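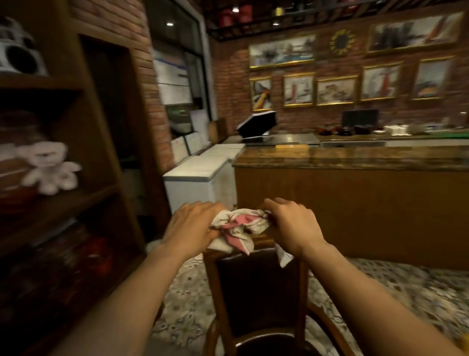

Suche Suchbegriff eingeben

Projektbericht: Segmentierung von Handlungen beim Umgang mit Textilien
Bearbeitung: Bouchra Salem, Nawal Kettani

3. Methode und Ergebnis

Grundlage der Arbeit ist der Datensatz Plumo mit 700 Aufnahmen aus der Ich-Perspektive, in denen Tücher mit beiden Händen gegriffen und gefaltet werden. Zwei Personen annotierten unabhängig voneinander Beginn und Ende jedes Griffs. Für die Auswertung wurden 216 Aufnahmen zurückgehalten. Das Modell Prirar erkannte Griffwechsel bei ausgebreitetem Stoff zuverlässig. Bei verdrehtem oder zerknülltem Stoff, dessen Ecken zwischen den Fingern herabhängen, lagen die Grenzen häufig zu spät. Die Übertragung der Segmente auf einen zweiarmigen Manipulator war nicht Gegenstand des Projekts und ist für Juni vorgesehen.

Kontakt | © Projektgruppe Celletdale | Nach oben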